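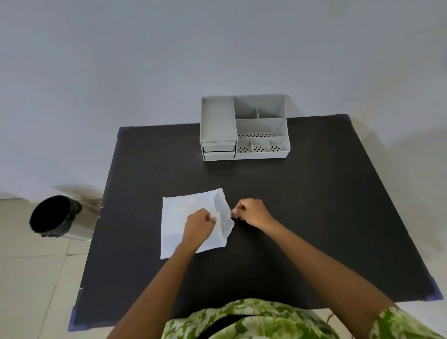

Keeping Pens Alive (and Other Small Desk Victories)

I love a good pen, and I used to throw away so many of them! Half weren't even empty. Since then I've picked up a pile of little fixes, most of them from my neighbor Assunta Melis, and I use them every single week.

Ballpoint gone stubborn? Scribble on the sole of a rubber flip-flop. The grip gets the ball rolling again far better than paper does. If that fails, stand the refill tip down in a cup of hot tap water for 2 minutes, dry it off and try again.

Gel pens are fussier. Store them tip down, always, with the cap on tight. I keep mine in an old jam jar with a folded sock in the bottom so the tips don't get banged up (the sock looks silly, I don't care).

Felt tips and highlighters like to lie flat. One that has dried at the tip but still has ink in the barrel will often come back if you pull the nib out with tweezers, flip it, and push it back in. Wear gloves the first time. I had a yellow thumb for 3 days!

Pencils: sharpen a whole batch at once, over newspaper, and save the shavings for lighting the grill. A smudgy eraser cleans up beautifully on fine sandpaper or a nail file.

Ink on the desktop comes off most hard, sealed surfaces with a dab of rubbing alcohol on a cotton ball. Test it on the underside first, please, as it can dull some finishes. Ink on a shirt gets the same treatment with a paper towel underneath, and keep moving to a clean bit of towel as it soaks through.

Last August I finally went through every pen in the house and tested them all on one sheet of scrap. 37 good ones! I gave a bunch to Ettore Lombardi down the street for his crosswords, and I haven't bought a pen since.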